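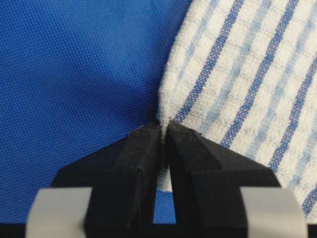
Figure 3. White cotton towel with dark and light blue stripes, next to royal-blue mesh fabric. The faint check of thin pale-blue threads can be made out in the white ground of the towel.

Search this collection Search Advanced

Siiri Lahtinen
February 2026

4. Stripes, checks and the working surface

4.1 What the pattern does for the person folding

The previous section dealt with size and weight, and readers who have come this far will know that neither one predicted very well how neatly a towel ended up on the shelf. Pattern did much better. This was the part of the Lomska study I looked forward to least (I had expected to write two paragraphs on it and move on) and it has become the part I most enjoy talking about.

The Lomska set holds 958 textiles, lent by 20 households and sorted under 14 headings in the Eseo list. Kitchen and hand towels are the largest heading by a wide margin. Many are striped, and the stripes come in every arrangement you would find in a kitchen drawer: a single band at each short end, a border on all four sides, narrow lines spread evenly from edge to edge, or wide bands of two shades taking turns across the cloth. The towel in Figure 3 has bands that take turns, dark blue and a softer, lighter blue on an off-white ground.

A stripe is a ruler that comes free with the towel. Folders in our sessions used it that way without being told to. They laid a stripe on the upper layer over its partner on the lower layer, looked along the line, and shifted the cloth until the two agreed. With plain towels the same people went to the corners first, then the hems, and often had to go back to the corners again. Hems on older towels have usually pulled tight in the wash, so a fold that is true to the hem can be well off across the middle. A stripe woven into the cloth runs through that middle and tells you so at a glance.

4.2 Dark bands and light bands

We scored each folded towel on the Voß sheet, a one-page form that asks for the offset at each corner and at the center of each folded edge. It is quick to fill in and I would recommend it to anyone doing this kind of work, although the boxes are too small for my handwriting and everybody else's.

Dark bands turned out to be the ones people follow. When a towel had both dark and light bands, folders almost always named the dark ones when asked what they had been looking at. The light ones tended to get described as "the bit in between." Figure 3 makes it easy to see why. The dark stripes are clearly woven, with small flecks of white showing through the navy threads, and even so they read as firm lines from arm's length. The light stripes have a mottled, heathered look and blur into the white ground, so it is hard to say just where one of them stops.

That softness matters in practice. A folder who tries to line up two blurred edges has a zone to aim for and no line inside it. In our sheets, towels where the only stripes were pale and soft-edged scored nearly the same as plain ones. They had the look of a guided towel and gave very little guidance. I find this a lovely result, partly for how simple it is to act on. If you are buying towels for a shared kitchen and want the stack to look tidy, pick crisp dark stripes and leave the heathered ones for the beach.

One caution. Dark stripes also make mistakes visible. A plain towel folded slightly askew looks fine on the shelf, while a navy-striped one with the same offset looks wrong from across the room. Several folders told us they felt they were doing worse with the striped towels, and the sheets said the opposite. They were simply able to see their errors, and in most cases they went back and fixed them.

4.3 The faint check

A smaller matter, though one I can't leave out. Some towels carry a second pattern underneath the stripes, a grid of thin threads in a paler shade that makes small checks across the ground. It is easy to miss. I handled such towels for most of a winter before I began noting the grid as a feature of its own, and the early sheets had to be gone through again in December to add it.

Folders did not mention the check when we asked about pattern. Their hands seemed to know more than they said. On towels with a faint grid, the short folds (thirds, or the last tuck before the towel goes on the stack) came out squarer than on towels with stripes alone. A stripe helps in one direction. A grid helps in two, and the second direction is exactly where the striped towels had been letting people down. I would like very much to see this repeated with a larger group and with the stripe color held constant, something our mixed bag of lent towels did not allow.

We also don't know how long such a check lasts as a useful guide. Thin pale threads have little to lose before they vanish into the white. The households did not keep washing records, and I would not have asked them to.

4.4 What lies underneath

Most studies of folding say nothing at all about the surface, and I think that is a real gap. People fold on whatever is there: a bed, a counter, the lid of the dryer, the towel they folded a minute ago. In our sessions we varied the surface on purpose, and the differences were large enough that we now record it as the first line of every sheet.

Three properties seem to count. The first is grip. A smooth counter lets a towel slide whole, so that pulling one corner straight moves the other three. A bedspread holds the towel where it lies, good for long folds and maddening when you want to nudge the whole thing over by a finger's width. Woven meshes sit somewhere between the two. The tiny openings catch the fuzz of the cotton just enough that it stays put under light handling, and a firm tug still moves it.

The second is flatness. A cloth used as a base is only as good as its own wrinkles, for every ridge below comes up through the towel as a ripple. Mesh did well here too. The sports-jersey type lies down flat with very little smoothing, as the blue piece does in Figure 3, and it has no pile to push the towel about.

The third is contrast, and it comes back to color. A white towel on a white counter has no edge to speak of. On a strong, even blue the curve of a towel's border shows up right away, and a folder can see that an edge has bowed before pressing the fold into place. Here the pale ground of the towel helps: the dark stripes are seen against the white, and the white is seen against the blue. We did wonder if blue stripes on a blue base would confuse people. Where a navy band runs out to the very edge of a towel there was some hesitation, and two folders asked for a different base. The rest carried on happily and their sheets show no loss.

4.5 Curved edges

A last word on something the sheets handle badly. The Voß form treats the edge of a towel as a straight line between two corners. Real towels, set down by hand, rarely give you one. An edge will often sweep away in a slow curve toward the place where the cloth is being held, and the stripes lean with it, so that bands meant to run parallel to a hem lie on the diagonal until somebody pulls them straight.

Skilled folders use this. They look at how the stripes lean, and from that they judge which corner to pull. Of the 41 sessions we went through in detail, the quickest were nearly always those where the folder made a single pull along the direction of a dark stripe and then began to fold. Slower folders patted the curve flat from above, a little at a time - pleasant to watch, and it does get there in the end. It also tends to leave slack in the middle of the towel that turns up again at the third fold.

We tried adding a box for edge curve to the form and dropped it after a few sessions. Folders had moved on before the scorer could judge it. A version with three small sketches to choose from (straight, slight bow, full sweep) is being tried on the Ekance bath linen set now, where the pieces are bigger and everything happens more slowly. Results for bath sheets are given in Section 5 along with those for pillowcases, whose closed ends bring troubles of their own.

We use cookies to remember your reading settings. Accept Manage choices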